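Backdrop cloth: wrinkles, colour shift and what to do about the top edge
Textiles and Surfaces > Backdrops and covers
9 replies · 1,122 views

plirolier_h
Posts: 151

I want to settle on one cloth for the back room and stop changing it. Requirements: matte, no visible weave at arm's length, mid tone, blue-grey for preference, wide enough to fill the background without a join. I have had a length of Bivinar up since May. The surface is good. The creases are the problem, as they run diagonally and ironing only moves them.

Before I order more I would like to hear from people who have used Bivinar or Nukine over a long period. Fixing method as well, please.

tpalfi

Diagonal creases mean uneven tension. You have fixed two corners harder than the others and the cloth is pulling along the bias. Take it all off and start from the middle of each side, working outwards. Do the corners last.

Fabric weight matters less than people on here claim.

evan_marty

Disagree on weight. I had the lighter Nukine for a year and it creased if you looked at it. The heavier one hangs flat after a night. It costs more and it frays if you cut it with ordinary scissors, so budget for a decent pair.

Steam, don't iron. The iron leaves a shine on anything with polyester in it and you will see that shine for ever.

plirolier_h

Mine is up now, fixed from the corners as Tibor guessed. The folds are soft ones and they go through the middle. I have steamed it twice.
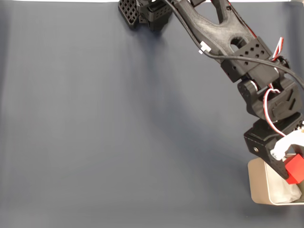 Blue-grey cloth, black arm across it, pale strip along the top.

The tone is my other question. It goes from slate at lower left to something quite washed out towards the upper centre. It is one piece of cloth from one roll.

margit_m

The tone is your lamp. The light falls harder on the upper centre, so that part reads paler. Move the lamp back or put a diffuser on it before you blame the dye. The shadow by the bracket is soft already, so you aren't far off.

I'd be more bothered by the strip at the top. You need a cloth that carries on past where you think it should end. I allow an extra 100 mm on every side and fold it over.

tpalfi

100 mm is generous. Half of that will do if it is stapled.

margit_m

If it is stapled, yes. Plenty of us rent and can't staple anything. With clips you want the full 100, or it creeps out overnight.

andor_magyar

Can I put in a word against blue-grey altogether. Black parts on mid blue-grey are fine for the big shapes. You can see the outline of the upper link and the forked end with no trouble. I would still go one step lighter, because the layer lines on black prints get lost when everything near them is dark too. The white clip on the cable stands out brightly against the black parts and it pulls the eye. The red and white wires I don't mind.

Győri do a pale grey in the same finish. It marks easily, I'll grant that.

evan_marty

Pale grey shows every fingerprint and every bit of swarf. I gave mine up after one winter. Blue-grey hides dust, and dust is the thing you deal with daily. A black cable clip costs pennies if the white one bothers you.

andor_magyar

Hoover it. A brush head once a week is not a hardship.

plirolier_h

Thanks all. I am staying with blue-grey and ordering a wider piece of the same, with Margit's 100 mm on every side – I can't staple into that wall. Lamp goes back first, before the new cloth arrives, so I change one thing at a time. Tibor, I will refix from the middles this evening and see what happens to the folds.

One more question if anyone is still reading. Does Bivinar shrink when washed? The label says cool wash and nothing else.

margit_m

Mine lost a little in length and nothing I could measure in width. Wash it before you cut it. Hang it wet by the long side, with the clips close together, and don't tumble it.

Thread moved from General to Backdrops and covers. H. Jakab, moderator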